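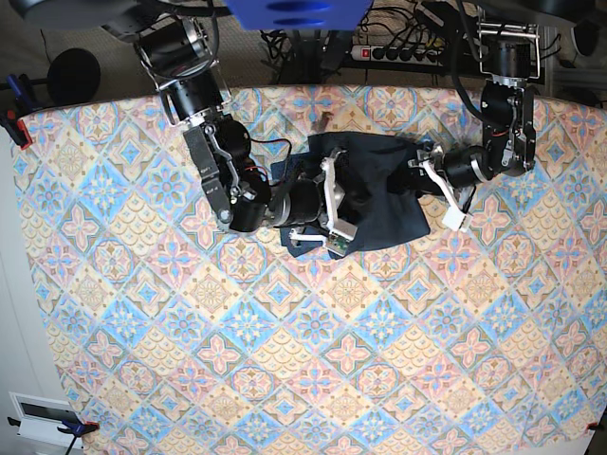
I fold everything on the dining table now and I want to know if I'm ruining the tablecloth by keeping it stretched all week. The dresser top is too small and the bed is too low for my back, so the table is it. The cloth is a Carretero that came with the apartment stuff from my aunt, and it has a busy tile pattern, light blue stars and pink flowers set in diamonds. I keep the corners held down, because if they are loose the cloth comes along with whatever I'm folding. It works well for dark clothes. Something navy is easy to see on those colors and I can line up a hem with the diamonds. My question is about the cloth, though. It was 248 cm long when I first measured it. After two washes it is 243. The width is still 139. Should I let it rest loose between laundry days, or does it not matter?

Aitana Cuesta (aitana_c), posted 8/25/24

---

**mudroom_meg**

Leaving it stretched won't hurt it unless you're really cranking on it. What will hurt it is the same four corner spots taking all the pull. Shift whatever is holding it by an inch or so each time.

The shrinking is from the wash. Do you put it in the dryer?

---

**tallboy54**

Why fold on a tablecloth at all? Take it off, fold on the bare table, put it back. That's what a table is for. A cloth adds drag. You pull a sleeve and the whole thing moves.

---

**aitana_c**

@mudroom_meg Yes, dryer, medium. I guess that's the 5 cm.

@tallboy54 The table has a rough spot where the finish came off near the middle and it snags knits. I've already pulled a thread on a good sweater. Also I eat there, so the cloth goes back on anyway and I'd be taking it off and on every time.

---

**mudroom_meg**

Dryer is your answer then. Hang it over the shower rod or two chairs. You might get some of the length back if you stretch it by hand while it's damp, but don't count on all of it.

---

**pellworth**

Different problem, same table. My cloth is plain dark gray and I can't see black socks on it at all. I've been thinking of getting a light one just for laundry. Does a pattern bother you when you're looking for small stuff? I'd think baby socks would vanish on something with pink and blue all over it.

---

**aitana_c**

@pellworth Small light things do get lost on it, yes. I had a pale blue washcloth sit there through dinner once. For those I use the lid of the hamper as a tray. Dark stuff is no trouble. If most of your laundry is black and navy, get the light cloth.

Next question for anyone. My washer (Grelis, top loader, came with the place) twists everything long into a rope. Pants, long sleeves, anything with a tie. I spend more time undoing it than folding.

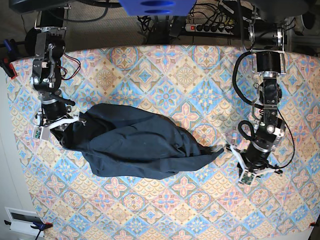
I've tried smaller loads and it helps a little. I've tried the gentle setting and things come out too wet for the line. What I do at the table is take one end in each hand, turn it backward until it goes slack, and then give it a shake. That works but it stretches necklines if I grab the wrong part. Is there a better way to do it?

---

**tallboy54**

Stop grabbing it by the ends. If you pull both ends of a twist you just make it tighter. Drop it on the table in a heap, find the waistband or the collar, and lift from there. The rest falls out by itself most of the time.

---

**rosalind_in_clestton**

I disagree with tallboy. Lifting by the collar with the rest hanging is how you get a stretched collar, especially if it's wet. I lay it out long, hold one end still and roll the other end against the twist with my palm, right on the table. The weight stays on the table the whole time. I worked in the laundry at the Clestton pool for years and we did all the staff shirts like that.

Your tablecloth helps here. On a slick table a wet shirt slides away from you. On cloth it stays put while you roll.

---

**tallboy54**

By the collar seam, not by the fabric under it. The seam can take it. I've done it for years too and my shirts are fine.

---

**rosalind_in_clestton**

T-shirts, maybe. Try it with a heavy sweatshirt straight out of the spin cycle and measure the neck before and after.

---

**mudroom_meg**

You're both right for different clothes. Light things, lift. Heavy things, roll.

For the washer, check whether you're overfilling around the center post. Load in a loose ring and don't wrap anything around the post. Pants get folded over once before they go in. Button cuffs to each other or to the shirt front if you have the patience, I don't.

---

**aitana_c**

I was wrapping things around the post! My mother did it that way so I never thought about it. I'll try the ring.

I tried Rosalind's rolling on a pair of sweatpants tonight and it was quicker than what I was doing. I tried the collar seam on a T-shirt and that was fine too. So I'll go with what Meg said.

---

**pellworth**

Reporting back on the light cloth. I bought a cream one at the thrift store and I can see every sock now. I can also see every piece of lint the socks leave. Does yours show it?

---

**aitana_c**

Less than a plain one would, I think. There's so much going on in the pattern that lint doesn't jump out at you until you wipe a hand across it. I do a quick pass with a damp sponge before I set plates down. Brand new dark towels are the worst for it and I fold those on the bed, bad back or not.

Something else I've changed. I used to let big pieces hang off the side of the table while I worked on the other half, and half the time they slid to the floor.
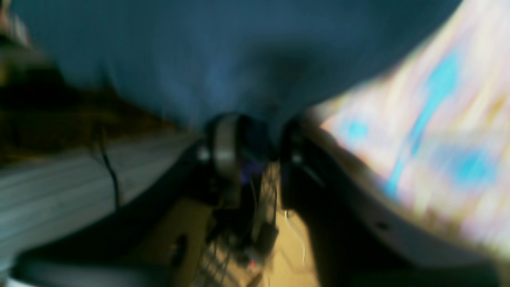 My floor is a tan, beige color and it shows crumbs less than it should, so anything that falls gets shaken out or goes back in the wash. What I do now is fold big things in half lengthwise first, while I'm holding them, and only then put them on the table. A twin flat sheet fits that way. A queen doesn't quite.

---

**rosalind_in_clestton**

For a queen sheet, go in half twice in the air. Hands inside the corners, bring them together, flip one corner over the other. Then lay it down.

And turn the long way of the sheet along the long way of the table. Sounds obvious, but I see people do it across.

---

**tallboy54**

Or get a second person. Two people, a sheet takes ten seconds.

---

**mudroom_meg**

Not everybody has a second person on laundry day, tallboy.

---

**tallboy54**

Fair. I live with three and I still can't find one.

---

**pellworth**

What are you all using at the corners? I have the metal spring clips from a picnic set and they leave rust dots on the cream cloth. I saw Jerkico makes plastic ones but the reviews say the jaws are too narrow for a thick top.

---

**mudroom_meg**

I have the Jerkico ones. Fine on a folding table, won't open wide enough for my kitchen table. Measure yours before you order. For the rust dots, lemon juice and salt, leave it in the sun, rinse. Do it before the cloth goes through a hot wash.

---

**rosalind_in_clestton**

I sewed flat ties on mine, one at each corner, and knot them around the legs. It took an evening. No clips to lose, and the pull is spread along the stitching so it doesn't all land on one spot. If your cloth is thin, put a square of scrap fabric behind each tie.

---

**aitana_c**

I like the ties. Mine isn't thin but I'd still back them. I'm going to wash it once more first and dry it over two chairs, then measure, so I'm not sewing ties onto something that shrinks again. Will post the number.

---

**mudroom_meg**

Measure the width again too. Mine went in length first and the width caught up in April.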